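Last updated: May

To: kitchen-automation list
From: Neema Chege
Subject: Re: Arm budget, one station or two?

Hi Efren, hi everybody,

Thank you for writing this up so clearly, and sorry I've been slow to answer (we had visitors at the Grorthorpe site and the week got away from me). My thoughts are mixed in below.

Efren Pangilinan wrote:
> We have money for 2 arms this year if we keep the rest of the
> order small. Fares would like both of them in the Jostham prep
> room before the fall menu. I lean toward buying one, putting the
> remainder into grippers and simulation time, and asking for the
> second arm next year. Can people tell me what they'd need at
> each station before I send the request up?

I'm with you on starting with one, and I say that as someone who badly wanted two! When we planned the Hakim kitchen we spent nearly everything on the arms themselves and then had to go back, hat in hand, for fingers, cables, a sturdier table and a spare power supply. The spares alone held us up 60 days. Please put those on the first request, even if it makes the total look ugly.

On the table, Ruba measured the prep room and the longest clear wall is 132 inches. That sounds generous until you take out the sink and the door swing, which leaves us 82 inches to work with. One arm fits there nicely with room for a person to stand and chop. With two I think we'd be bumping elbows all day, and I'd want Nizar to look at the guarding before anyone signs anything.

As for the simulation time, I'd fight for it. Ruba has been setting up the Zinside produce tasks that way, and it lets us argue about reach and finger shape before we've paid for either one. My own worry is soft produce. Onions forgive you, and a ripe tomato doesn't, so I'd like two styles of finger priced, one of them padded. The other thing to settle is how cluttered we let the counter be, as I'd hate to budget for a tidy bench that no real cook would ever keep.

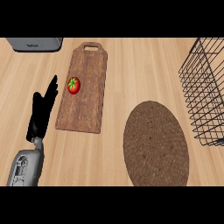
Simulated prep table: open gripper beside the cutting board, tomato on the board.

Fares, could you get a quote for the padded fingers with shipping broken out? The last one lumped everything together and I spent a whole afternoon on the phone over it. And Efren, if the form still has that line for training, do fill it in. I'd love for two of the morning cooks to go, and they've been asking me about it every time I stop in for coffee.

I can talk any day after 2 if that's easier than typing.

Warmly,
Neema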